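Walkers wanted for a neighborhood walking diary (paid, all ages over 18, no fitness required)

Posted 21/07/2020

Hi! I'm putting together a group of people who walk the same short route over and over and are willing to write down what they notice. If you already do a loop before breakfast, or take the long way home from the store, or push a stroller up and down until somebody falls asleep, I would love to have you.

The project is called Plusum. It started as a column I wrote for the Jenberg neighborhood newsletter, mostly me complaining about where the shade wasn't, and so many people wrote back with their own routes (and their own complaints) that I applied for a small grant to do it properly. The grant came through in the spring. So now I get to pay people to write about their walks, which still makes me grin when I say it out loud.

What I'm after is pretty simple. You pick a route that takes you somewhere between ten minutes and half an hour. You walk it at least three times a week for six weeks. After each walk you write me a few lines, and once a week you write something a little longer. At the end I put the best pieces together into a printed booklet, with a map that I'm drawing by hand and am already behind on.

I'm especially keen on back ways. Alleys, service lanes, the cut between two parking lots, the street that isn't really on the way to anything. The main avenues have plenty written about them, and I've read it, and it's all about coffee. People's back ways are where they know things. They know which stretch floods, which gate has the dog, where you can hear somebody practicing trumpet at five o'clock.

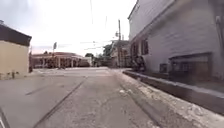
Ana in Grundeck wrote to me after the first draft of this notice went around: "I've walked behind my building every day for years and I don't think I've ever told anyone a single thing about it. Would you really want pages of that?"

Yes! I really would. Pages and pages. Ana, if you're reading, please sign up.

WHO I'M LOOKING FOR

I have room for 19 diary walkers. You need to be 18 or over and live in Jenberg, Grundeck or the Chiriac side of the river. You don't have to be a writer. Some of the best notes I got for the column came on the back of a receipt, and I typed them up exactly as they were. You don't need to be fast either, or able to go far. If you walk with a cane, or use a wheelchair or a walker, or stop to sit down twice on the way, great, tell me where you sit. I have almost nothing so far about where people sit.

I'd like a good spread of times of day. I have had a lot of interest from early birds (you people are very organized) and hardly any from folks who walk late in the evening, on a lunch break, or coming off a night shift. If that's you, please say so in your email, because I'll be picking partly on that.

I'd also like people who have just moved here as well as people who've been around forever. New people notice the odd stuff. Long-timers can tell me what used to be there. I've been here long enough that I no longer see the odd stuff, and not long enough to know the old names, so I need both of you.

If you'd be more comfortable writing in a language other than English, go ahead. I have money set aside for translation, and the booklet will carry both versions side by side.

WHAT YOU'D WRITE ABOUT

Anything that belongs to the walk. I'll send a prompt every week in case you get stuck, and you can ignore it completely. Past prompts from the column, so you get the flavor:

What do you hear before you see it?
Which part do you speed up for?
What has been fixed since you started walking here, and what hasn't?
Write down a smell and where it starts and stops.
If you had to give somebody directions without using any street names, what would you say?

That last one got me more mail than anything else I've ever printed, including the time I mixed up the trash days. 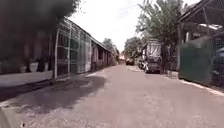 Please don't feel you have to make it pretty. "Hot, no breeze, turned around early" is a perfectly good entry, and if you send me four of those in a row then I've learned something about your route in the summer. What I don't want is stuff copied from a town history or a tourist page. I can look those up myself.

A couple of ground rules about other people. Don't write down names of neighbors, house numbers, license plates or anything else that would let a stranger work out who you mean. "The man who waters his steps" is fine. If you talk with somebody on your route and want to quote them, ask first, and let me know that you asked. I'll read everything before it goes anywhere, and I'll take things out if they make me nervous, and I'll check with you when I do.

And keep your distance from folks while you're out, wear your mask where you're supposed to, and stay home if you're feeling sick. You won't lose your place or any of your pay for missing walks on account of being unwell. Just drop me a line so I don't worry.

PAY

Diary walkers get $144 for the six weeks. Half comes after week two and half when you've sent me your last entry. I can pay by check or bank transfer, whichever you like better. If one of your longer pieces ends up in the booklet, there's another $59 for it, and you keep the rights to your own words. You can post them, sell them, read them at your cousin's wedding, whatever you want.

You'll also get a notebook and a pen (a decent one, I tested a bunch), plus five copies of the booklet. I'm printing 100 to begin with. If those go quickly I'll see about more.

I wish the pay was higher. I did the math about six different ways and this was the most I could get it to without cutting the number of walkers, and I'd hate to have fewer of you.

HOW MUCH TIME IT TAKES

The walking you're hopefully doing anyway. The short notes take maybe five minutes each. The weekly piece can be half a page or it can be three, and I've seen people dash one off on the bus and I've seen people fuss over one for days. Both kinds turned out well. There's one phone call with me at the start, where we talk through your route and I draw a terrible sketch of it, and one at the end. If you'd rather do either of those by email, that's no problem.

There won't be any group meetings in person this time. I'd been hoping to have everybody over for a big messy supper at the end and I'm pretty sad about that one. I'll try to do something outdoors when the booklet is ready, if things allow.
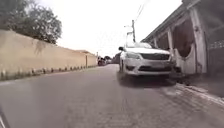

I get asked whether you can change your route partway through. I'd like you to stick with it if you can, even if it starts to bore you. Week three is usually when people tell me they've run out of things to say, and week four is when I start getting the really good stuff. But if a street gets closed, or your schedule changes, or you just don't feel comfortable somewhere anymore, switch right away and tell me afterward. Your comfort comes first, always.

Two people from the same household can both sign up, as long as you each keep your own diary and don't peek. I'd be thrilled to get two versions of the same walk. Kids are welcome to come along and add things. I can't pay them, but I can print them, with your okay, first names only.

Dogs don't need permission. I do like to know about them, though.

HOW TO SIGN UP

Email me through the contact form on the Plusum page, or drop a note in the newsletter box outside the Jenberg library. Tell me:

Your name and the best way to reach you
Where you'd be walking, in your own words (no map needed)
When you usually go
How long you've been walking that way
One thing on the route that you'd miss if it disappeared

Please keep it short, a paragraph or two is plenty. I'm not grading anybody. I'm reading all of these myself at my kitchen table, and last time I ended up with more than I could answer in a week, so be a little patient with me.

Get it to me by the last day of July. I'll write to everybody, including the people I can't fit in this round, and we'll start walking the week after that. If you don't get a place, I'll ask whether you'd like to be on the backup list, as somebody always gets a new job or a bad knee.

Questions before you apply? Use the same form and put "question" in the subject line. Accessibility stuff, pay stuff, "is my route too boring" stuff, all fine. So far I haven't been sent a route that was too boring, and one of them was entirely a parking garage.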